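**Gripper-in-hand demonstration** is a way of collecting training data for robot manipulation in which a person carries out a task while holding a gripper much like the one the robot will later use. A camera fixed to the gripper records what the fingers see. The recordings are then used to train a control policy, usually by some form of imitation learning, and the policy is run on a robot arm fitted with a matching gripper. No robot takes part in the recording itself.

The method is widely described as cheap, portable and easy to learn. The first two claims are fairly well supported. The third depends on who is holding the gripper, and the larger claim often attached to it, that policies trained this way carry over to new rooms and new arms without further work, rests on thinner evidence than its popularity suggests.

## Background

Earlier demonstration methods fall into two groups. In *kinesthetic teaching*, a person takes hold of the robot arm and pushes it through the motion. In *teleoperation*, the person steers the arm from a distance with a joystick, a headset or a smaller copy of the arm. Both produce data in the robot's own terms: joint angles, motor commands, gripper width. Both also tie up a robot for every minute of recording, and teleoperation in particular tends to be slow, as the operator feels little or nothing of what the gripper touches.

Holding the gripper directly removes the arm from the loop. The operator feels contact through the handle and can work at something close to normal speed. The price is that the arm's motion has to be worked out afterward from the path of the hand, and some of what the hand did may be out of the arm's reach.

## Method

### Hardware

A typical device has a handle, a trigger, two opposing fingers and a wide-angle camera looking out over them. Soft fingers are common, partly to forgive small errors in position. Many setups use printed square tags as visual landmarks, either on the fingers, on the table or on a second gripper, so that software can recover a distance or an angle from the camera picture alone.

Two-handed tasks need two grippers and some way of relating one to the other. This is harder than it sounds. Each device estimates its own path, and small errors in the two paths add up when they are compared. A tag mounted on one gripper lets the other measure the gap directly, but only while the tag is in view.

### Recording and tracking

The path of the gripper is recovered from video, often combined with readings from a motion sensor. Most pipelines first build a map of the room from a slow sweep and then locate each demonstration within that map. Blank walls, repeated patterns and people walking through the background all make the job harder. Demonstrations that cannot be located are thrown out.
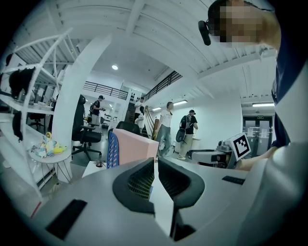 The share thrown out matters more than published accounts tend to allow. A demonstration is more likely to be lost when the gripper moves fast, when it comes close to a plain surface, or when the object fills most of the view. These are often the moments of most interest, such as the last inch before a grasp. A data set that has been filtered by tracking quality is therefore not a random sample of what the operators did. It leans toward slow, open, well-lit motion, and a policy trained on it can be expected to lean the same way.

### Training

The cleaned recordings are cut into pairs of observation and action. Actions are normally stored as motion relative to the gripper's current pose, which spares the policy from having to know where the robot's base is. A delay is also built in or corrected for: the human hand responds at once, while an arm takes time to carry out a command. If the delays in camera, gripper and arm are not measured on the actual machine, the policy may look clumsy for reasons that have little to do with the data.

## The Tangen trials

A frequently cited test of the method is the Tangen series, run by a group under Britt-Marie Lunde. Operators recorded 3,124 demonstrations of picking up and placing light objects, using a pair of gripper units from the maker Drivodgate. After filtering, the recordings were used to train a single policy, which was then tried on 2 robot arms in 11 rooms. None of those rooms had been used for recording.

The headline finding was that the policy completed the task in most rooms on both arms. The group took this as support for the view that variety of settings counts for more than the number of demonstrations in any one setting. That reading has been repeated many times, often without the limits stated in the report itself.

Several of those limits are serious:

- The report gives the number of demonstrations recorded but not the number left after filtering. The reader cannot tell how much data the policy was trained on.
- The rooms were new, but the objects were drawn from the same families as those used in recording. The result says something about unfamiliar backgrounds and little about unfamiliar things.
- Starting positions were chosen by the people running the trial. An attempt was restarted if the object was judged to be "out of fair reach," a term the report does not define.
- There was no teleoperation baseline. The claim that held grippers gave better value for the same labor was argued from recording speed alone.

Lunde has answered the third point in a later note, writing that restarts were rare and that the judgment was made before the arm moved. The note does not give a count. Without one, the effect of the restarts can't be estimated in either direction.

## The Fleltska replication

A partial replication was carried out at Fleltska with the same model of gripper and the published training code. It used one arm and fixed starting positions marked on the table. Success was lower than in the Tangen report, and the gap was widest on tasks where both grippers had to meet.

Supporters of the method have blamed the arm, which was slower than either of those used at Tangen, and the lighting. Both explanations are plausible. They are also awkward for the broader claim, as a policy said to carry over to new arms and rooms ought to put up with a slower arm and a dimmer room. The Fleltska authors were careful to say that their work did not refute the earlier result. It did show that the result was sensitive to details the first report treated as minor.

One useful product of the replication was a breakdown of failures by cause. Missed grasps were the most common kind. In many of them the arm stopped short or closed the fingers early, with the object in plain view of the camera. This fits the concern about filtering, though it doesn't prove it, and early closing can also come from a badly measured delay.

## Criticism

### Operator effects

People vary in how they hold the device. Some turn the wrist freely, some keep it stiff and move from the shoulder. A human wrist can turn in ways that bring a robot arm close to its joint limits, and motions of that kind are either dropped in processing or reproduced badly. Experienced operators learn to avoid them. The skill is real but is seldom counted as a cost, and descriptions of the method as needing "no training" usually refer to short trials in which someone experienced was on hand to correct the newcomer.

### Force

The camera records motion and the opening of the fingers. In the basic form of the method it does not record how hard the operator pressed. Tasks such as wiping, inserting a plug or folding stiff material depend on pressure, and a policy trained on motion alone has to guess it from appearance. Soft fingers hide part of the problem by bending. Versions with force sensing exist, but they are heavier and costlier, and they give up some of the simplicity that made the approach attractive.

### Reporting

Success rates in this field are commonly based on small numbers of attempts. A difference of one or two successes is then presented as a ranking of methods. Videos released with such reports are chosen by their authors and carry little weight as evidence. Few groups publish their discarded recordings, so outside readers cannot check how the filter shaped the data.

## Shared data

Tradeo, a repository for manipulation recordings, accepts held-gripper data from any group that follows its file format. The format requires video, estimated path and finger width. A field for the raw, unfiltered recordings is optional, and most entries leave it empty. Proposals to make the field compulsory have met with objections over storage and over the privacy of people who pass through the background.

Data sets in the repository also differ in camera lens, finger shape and mounting angle. Pooling them is possible, and sometimes helps, but gains reported from pooling have been uneven. It remains unclear how much of the benefit comes from the added variety and how much from the added volume. An experiment that held one fixed while changing the other would go some way toward settling the question. The Tangen report is sometimes cited as having done this, but it compared settings only within its own recordings and did not hold total volume fixed.

## See also

- Imitation learning
- Kinesthetic teaching
- Teleoperation
- Visual odometry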